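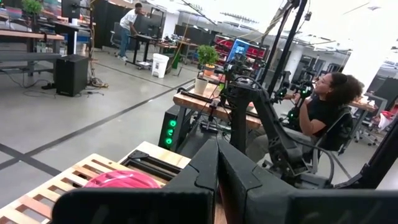

Put the plants anywhere but the bench, was the first comment back on my last entry, and a second voice from the Tillico side added that soil and a good timber top have never got on. Fair point, badly argued. I have read three pages on this now and all of them say that a plant pot ruins a worktop, and none of them says how long it takes or what finish they had on.

November, morning

So, bench top and what stands on it. The top is the butcher-block sort and I like it, which makes me suspicious of my own judgement. The bushy plant in the terracotta-coloured pot stays for now, with the beige pot next to it. Neither has a saucer on my list of things bought, because the Meklow ones I ordered were the wrong size and went back. Cork mats are the usual advice. Cork holds water. I would sooner have a glazed tile on four felt dots and air underneath, and look at it in a month.

Oil: the Aitken tin says two coats and leave overnight. Tried it on the offcut. Two coats left it tacky at lunchtime the next day, one thin coat wiped off hard was dry by then. I don't believe the tin. I also don't believe my offcut very much – it had been lying near the heater and was probably drier than the bench is.

Offcut, for the record:

- sanded to 300, one coat, wiped: water beads, no ring after the mug was left on it
- sanded to 300, two coats, not wiped: tacky, picked up fluff, ring from the mug anyway
- bare: ring straight away, as expected

Somebody suggested going up to 4000 grit. On a bench! It would look lovely until the first dropped spanner. Also I have an idea that a very fine surface takes less oil, but that is hearsay and I haven't tried it, so don't quote me.

Slatted rack, where the pink basket lives. The claim in the Cellance leaflet (page 9, the paragraph with the tick next to it) is that slats "keep stored items fresh". Fresh in what sense? A plastic basket doesn't need to breathe. What the slats do is let small screws through the gaps, and then you're on your knees with a torch. The basket has an openwork rim, so I'm not putting loose screws in that either if they're likely to be heaped to the top. Bigger things only: cloths, tape, the sanding blocks. Screws go in a lidded tub.

The mixed pale and reddish-brown strips look well enough. I was told the two colours would even out with light. I've heard that about every piece of timber I ever owned and am still waiting.

Order 2057 is the replacement saucers, still open. If they turn up the wrong size again I'm cancelling and cutting the tiles myself.

To do:

- move both pots, look at the wood under them in good light
- wipe the rack slats with a barely damp cloth, no spray
- one thin coat on the bench top, evening, windows open, wipe off after a quarter of an hour
- oily rags flat outside to dry, never in the bin
- write the date on the tin lid this time

Not convinced the oil is worth the bother against plain wax. Wax offcut next, same mug.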